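Gumwood Notes
02/02/2025

1/ A few people asked why I stopped buying cheap black T-shirts in packs. Short version: I was replacing them every year and they all looked gray by June. Long version is below.

2/ Black cotton fades for a few boring reasons. Some dye never bonded well in the first place and comes out in the wash. The surface also gets rubbed, tiny fibers stand up, and those fibers catch light. A lot of what we call fading is fuzz.

3/ You can check which one you have. Look at a side seam, then at the chest. If the seam allowance inside is still dark and the outside is dull and hairy, that's wear. If the whole thing is gray inside and out, the dye is gone.

4/ Hard water makes it worse. We moved to Judthorpe and my shirts went chalky in a couple of months. Same washer, same detergent. Powder detergent was leaving residue in the cloth. I switched to liquid and ran an extra rinse. Most of the chalky look left, but not all of it.

5/ What I do now: cold water, inside out, short cycle, darks only. Half a cap of detergent. No softener.

6/ I don't pack the drum. I used to fill it to the top and wonder why there were streaks. Shirts need room to move or the soap sits in the folds.

7/ Dryer: I gave it up for T-shirts. They go on a rack indoors, away from the window. Sun takes the color out of black cotton faster than the washer does, at least in my house. The lint screen was black every time, and I should have taken that as a hint.

8/ On buying. I have two Enar shirts and three from Říha. The Enar ones are thicker and the collars have stayed flat. The Říha ones feel better on a hot day but twisted at the side seams after the first few washes. I paid for all of them, for what it's worth.

9/ Twisting isn't something you did wrong, by the way. Knit fabric gets cut slightly off its natural line and then relaxes in the wash. Pulling it square while damp helps for one wear.

10/ Someone will ask about vinegar. I tried it on and off for a season and saw no difference in color. It did help with smell. Salt did nothing that I could see.

11/ Dye does work, if the shirt is 100% cotton. I re-dyed 3 old ones in a pot on the stove. The cloth came out a good black. The stitching stayed gray because it's polyester thread. I wear them anyway.

12/ Last thing – get them out of the washer when it stops. A black shirt left in a ball overnight gets set creases, and the creases are where mine always go pale first. Shake it out, smooth the collar, then hang it or fold it. Folding badly is fine. Mine are not pretty in the drawer and they've lasted.

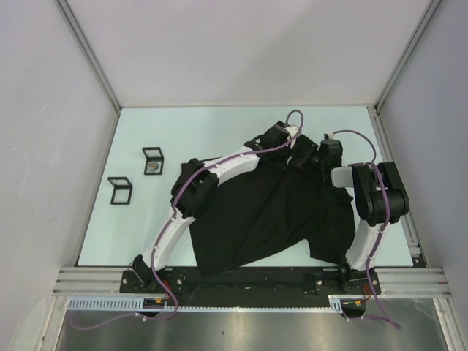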